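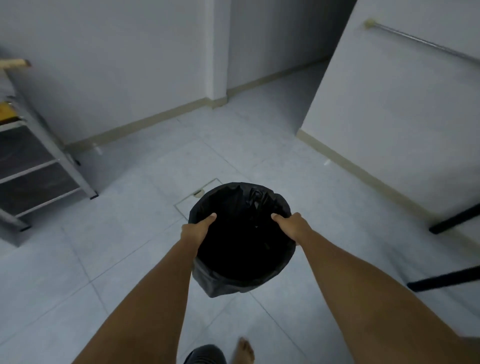
La poubelle, la trappe et le reste

J'ai refait la petite pièce du fond en novembre, celle qui sert à la fois d'entrée de service, de buanderie et de débarras. Le carrelage gris clair était déjà là et je n'y ai pas touché. Tout le reste a changé de place au moins une fois, et ce qui a pris le plus de temps, c'est la poubelle.

Elle est ronde et noire, avec un sac noir dedans. Je l'ai depuis l'ancien appartement. Pendant des mois elle est restée dans le coin, derrière la porte, et chaque fois qu'on ouvrait un peu fort, la poignée tapait dedans. Je l'ai mise ensuite près de l'évier, où elle gênait pour ouvrir le placard. Puis devant l'étagère, et là il fallait la pousser du pied pour attraper la lessive.

Le problème de cette pièce, c'est la trappe. Elle est prise dans le carrelage, avec un cadre métallique fin et une petite languette pour la soulever. Dessous, il y a le compteur d'eau et une vanne. On ne l'ouvre presque jamais, mais quand il faut l'ouvrir, c'est tout de suite. Je m'étais donc interdit de poser quoi que ce soit dessus. Résultat, un bon carré de sol perdu dans une pièce qui n'en a pas beaucoup.

J'ai fini par revenir là-dessus. Une poubelle, ça se prend par le bord et ça se déplace en deux secondes, même pleine. Un meuble, non. La poubelle a donc le droit d'être sur la trappe, et elle seule. Pas de carton de passage, pas de pack d'eau, pas de sac de linge. La règle tient depuis trois semaines, sauf un soir de courses.

Pour l'étagère, j'ai gardé celle en métal gris avec les tablettes en tissu sombre. J'avais regardé un modèle Olik, plus profond, avec des tablettes pleines, mais il dépassait devant la fenêtre. Le tissu a un défaut : il se creuse dès qu'on met du lourd. Les bidons sont partis au sol, le long du mur, et je n'y range plus que du léger : chiffons, éponges, ampoules, le sac à pinces à linge. Les sacs-poubelle aussi, à hauteur de main. C'est bête, mais avant ils étaient dans la cuisine, et je traversais la maison avec le sac plein pour aller chercher le vide.

À propos des sacs, j'en ai essayé deux sortes. Les Clikance à lien coulissant sont solides mais un peu justes pour le diamètre : il faut tirer dessus pour les passer autour du bord, et le fond ne touche pas toujours. Les Kneath sont plus larges, sans lien, et on peut les rabattre largement à l'extérieur. Ils font des plis partout, ce n'est pas très joli. Par contre ils ne glissent pas à l'intérieur quand on jette quelque chose de lourd, et c'est ce que je leur demande. Je chasse l'air à la main avant de rabattre, sinon le sac gonfle et on croit la poubelle pleine à moitié.

Le sol, je le lave à l'eau tiède avec très peu de produit. Le joint autour de la trappe ramasse tout – poussière, poils, grains de litière. Une vieille brosse à dents pour le cadre, un coup d'éponge sur la languette, et c'est bon pour un moment. J'en profite pour soulever la trappe et relever le compteur. La dernière fois il affichait 2455, je l'ai noté au crayon à l'intérieur du placard, sous les relevés précédents.

Il reste deux choses à faire. Trouver un crochet pour le balai, qui tombe chaque fois qu'on passe. Et décider pour le bac de tri : j'ai repéré un Skonari étroit qui tiendrait entre l'étagère et le mur, à condition de décaler l'étagère d'à peu près 2 cm. Il faudrait tout vider pour la bouger, alors pour l'instant le verre attend dans un cabas accroché à la porte.

Classé dans : Maison, Rangement, Petits travaux

Me contacter – © Tous droits réservés, textes et photos – Retour en haut de page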